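Kino: Teaching Data with a Hand-Held Gripper
Student project report, Clalgate
August 29, 2022

1. Purpose

Our project began in January. The task was to record short demonstrations of housework, so that a small arm can later learn to repeat them. We called the project Kino. My partner Zuzanna Tokarz wrote the software for sorting the recordings, and I was responsible for the recording itself and for this report.

2. Method

The tool is held in the hand and has two fingers with blue pads. The camera sits on the tool and has a very wide view. We recorded in a family home and did not prepare a laboratory table, as we wanted ordinary furniture in the background.

The plan was 500 recordings. We made 564, and after sorting we kept 331. A recording was removed if the time stamps had a gap or if the object covered the view for most of its length. 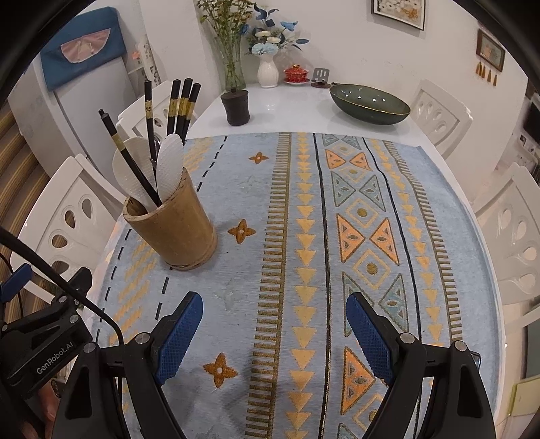 The first view has the utensil holder with chopsticks ahead of the open fingers. In the second, a dark object is very close to the camera.

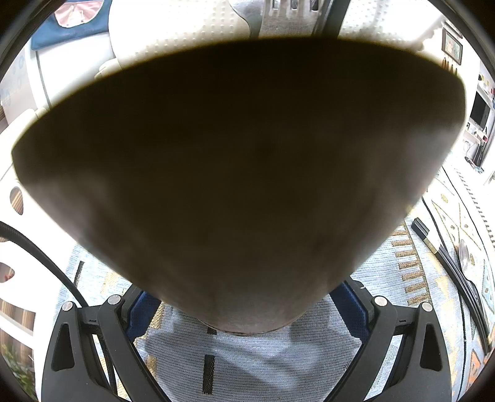
Róisín Hennessy read our draft and disagreed with the second rule. She wrote that a covered view is also information, and that an arm in a real kitchen will meet the same problem many times. In her opinion we should keep these recordings in a separate folder and train with them and without them. "If you delete every difficult case now," she added, "you will not know later which one was important."

We accept this remark. The deleted files are still on the old disk, and Zuzanna has started to copy them back.

3. Open points

The labels are not equal in quality. At the beginning we wrote "take" and "pick up" for the same action, and this must be corrected by hand. The training has not started yet.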